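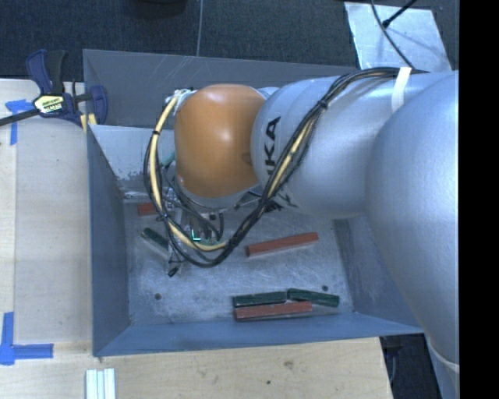 Bin-picking cell at Flotberg, arm over the bin with the test blocks.

Technician, Robot Cell Reliability (cable and gripper faults)
Full time, 18-month contract
Flotberg, Pruvolholm site
Apply by January 6, 2018

About the job

Flotberg builds and tests bin-picking cells. An industrial arm reaches into a metal bin, finds a part, and takes it out. The customer for this work is Brostudia, which wants to run the same kind of cell through the night with one operator covering several machines.

In July we had a failure that stopped the test program. The cable bundle on the outside of the arm caught on the wall of the bin during a wrist rotation. The arm kept moving for a short time before the controller tripped on torque. One signal wire to the gripper was pulled partway out of its connector. The gripper opened, and the block it was holding dropped back into the bin. No one was hurt. The guard door was closed and the operator was at the desk.

The damaged wire was repaired the same afternoon. Then it came back as an intermittent fault. Over the next 3000 picks the controller logged 263 gripper errors, most of them with the wrist turned well past its middle position. We replaced the connector, and the number went down but did not reach zero. We also found that the cell would restart after some of these errors without asking the operator to confirm what the gripper was holding. That is a safety matter and we treat it as one. The automatic restart has been turned off, and the cell runs at reduced speed with a person watching until the work below is finished.

We are hiring one technician to do that work.

What you will do

Run the cell through set test sequences at reduced speed and write down every stop, including the ones that clear themselves.

Trace gripper faults back to a wire, a connector, a setting or a line of code. Expect to spend a lot of time with a meter and a wiring diagram that is partly out of date. Updating the diagram is part of the job.

Design and fit a better route for the cables. The bundle hangs in a loop below the wrist, where it can meet the bin and the parts. We want enough slack for full rotation without a loop that reaches the work area. Tape and cable ties are fine for a trial. They are not acceptable in the version that goes to the customer.

Work with our programmer on wrist limits, so that the arm does not choose a pick that winds the bundle too tight.

Check how the bin is held to the table. After the July failure the bin had shifted slightly, and several hours of picks were made against the wrong position before anyone caught it. We need a fixture check at the start of each run.

Write the restart procedure together with the safety engineer from Sezer, the outside firm that reviews our cells. Sezer has to sign off before the speed limit is lifted.

What you need

At least two years of hands-on work with industrial robots, in maintenance, integration or testing. The make does not matter.

Good electrical fault-finding skills. You should be able to explain how you would look for a break in a wire that only opens when the arm is in certain positions.

Lockout training, or willingness to complete it in your first two weeks. You will not enter the cell before it is done.

Clear written English. Your fault reports will be read by people who were not in the room.

Ability to stand for long periods and lift 40 pounds with or without help.

Useful but not required

Experience with gripper design or small bracket work. Some scripting for sorting log files. Experience with a cable dress package on a six-axis arm.

Hours and pay

Forty hours a week, day shift. There will be a few overnight runs near the end of the contract, scheduled at least two weeks ahead and paid at the overtime rate. Pay is hourly and depends on experience; the range will be given at the first phone call. Health coverage starts on the first day. There is a tool allowance of $300 a year and a one-time allowance of $400 for boots and safety glasses.

The job is on site and cannot be done remotely. Parking is free. The bus from the center of Pruvolholm stops at the gate, but the last one leaves before the end of the shift, so most people drive.

A note on reporting

Any technician can stop the cell for any reason and does not need permission first. Stops are not counted against you. In the weeks before the July failure two people had noticed the cables brushing the bin and neither wrote it down, partly because the log form had no place for it. The form has been changed. We would like to hire someone who will use it.

How to apply

Send a resume and one page describing a fault you traced on a machine. Tell us what the symptom was, what you checked, what you got wrong along the way, and what the cause was. Leave out customer names if you need to. We will not read cover letters.

Applicants we want to meet will get a phone call of half an hour, followed by a half-day visit. During the visit you will look at a faulty cable harness on a bench and talk us through how you would approach it. The visit is paid.

Email applications to the hiring desk with "Cell Reliability" in the subject line. Paper applications can be left at the front office. Current Flotberg employees should tell their supervisor before applying.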